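Homework for Robots
What a laboratory learned when it sent its grippers home with people

Oct 2, 2020

If you have ever tried to teach a child to fold a sweater, you will know the moment when words give out. You say "now bring that side over," and the child brings the other side over, and after a while you just put your hands on top of the small hands and do it together. The people behind Stumum have been thinking about that moment for the better part of three years, except that the child in their case is a robot arm bolted to a bench in Trallham, and it has never seen a sweater that wasn't chosen for it by an engineer.

I went to see them in April, on a wet morning when half the building smelled of coffee and the other half of warm electronics, and I came away with a much greater respect for laundry than I had when I arrived.

The trouble with the usual way of doing things is easy enough to understand. If you want a robot to learn a task by copying, somebody has to show it the task, many times over, and for years that meant steering the robot itself. You sit at a desk with a controller in each hand and you drive the arm through every inch of the motion. It is slow, it makes your shoulders ache (I tried it, and dropped the same dish towel four times), and it can only be done where the robot is. So the robot learns about the lab. It becomes very good at the gray table under the bright lamp, and then you wheel it into somebody's kitchen and it behaves like a tourist without a map.

Stumum's answer was to take the hand off the robot and leave the rest behind. The gripper has a handle and a trigger, and whoever is holding it simply does the chore with it, squeezing to close the fingers and letting go to open them. A camera rides along on the tool and records what the fingers are facing. Later on, software works out how the tool moved through the room from the video, and those movements, paired with the pictures, become the lesson. The arm on the bench carries a matching pair of fingers and a camera in a matching spot, so that when its turn comes, the view it gets is as close as they can make it to the view the person's tool had.

That last part matters more than I first understood. A person folding with bare hands has ten fingers, a good deal of feeling in each of them, and a lifetime of small tricks that a two-fingered machine can't use. Put the gripper in that person's hand and the tricks go away. You are reduced to pinching, dragging and laying things down, and everything you manage to do is something the robot could at least attempt. One of the engineers told me her first evening with it was humbling. By the third, she said, she had worked out how to catch a hem on the way past, and she was rather proud of herself.

The tools went out to households in and near Damano, 134 of them by the time the collection closed. The instructions fit on one sheet of paper. People were asked to leave their rooms alone, which many found surprisingly difficult, and to work on whatever soft things they had: shirts, blankets, scarves, pillowcases, the cover that never quite fits the ironing board. In the end the team had 551 hours of recordings, and I am told that a fair amount of it is people talking to their cats.

There was a good deal of throwing away to be done. Video that shakes too much can't be turned into a path, and neither can video in which the camera spends its time pressed up against a wool blanket with nothing else in view. This is a peculiar weakness of cloth as a subject. It gets in front of things. Lift a dark garment high enough and it can cover most of the room, and the software, which likes to keep hold of corners and edges in the background, has very little left to hold. Dark fabric is the worst of all, having few features of its own to follow. After the sorting, 296 hours remained, and the team decided early on to publish the failures along with the rest, on the theory that another group might find a use for them.

So, does it work? Better than I expected, and with some lumps in it. The arm in Trallham was given a bag of clothing it had never met, donated by people at Tiedemann, the instrument firm across the road that makes the fingers, and asked to fold each piece on surfaces the team borrowed for the purpose. The version taught only in the lab managed about a quarter of the folds to the judges' liking. The version taught by the households managed a little more than half. When the clothes were laid out on a made bed, the gap was wider still, and the engineers were visibly pleased about that, beds being soft and uneven and generally everything that a lab table is not.

What interested me more was the comparison they ran afterward, almost as a side project. They trained one version on many recordings from just a few homes and another on the same number of hours spread thinly over all of them. The thinly spread version won, comfortably, in nearly every test. It had seen less of any one person's technique, but it had seen a great many duvets and a great many kinds of afternoon light, and it seemed far less bothered by a busy pattern underneath the thing it was meant to pick up.

There is plenty it can't do. It has no good notion of inside out. It gives up on fitted sheets, for which I can't blame it, and if a sleeve slides under the rest of a sweater it will now and then fold the sweater very neatly and leave the sleeve behind. The team also wonders how much one gripper can teach about jobs that most of us would do with two hands, and a two-tool version is being tried out by around 168 people this fall, with longer handles for those who complained about their wrists.

I asked whether I might hold the thing myself before I went. It was lighter than I had imagined, and I managed half of a T-shirt.

Black fabric in the fingers of the handheld gripper, over a bed with a striped duvet.

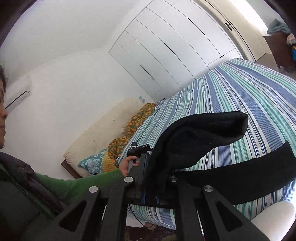
Reading on

The Stumum team's report on the Damano recordings, including the discarded hours, can be requested from the laboratory in Trallham.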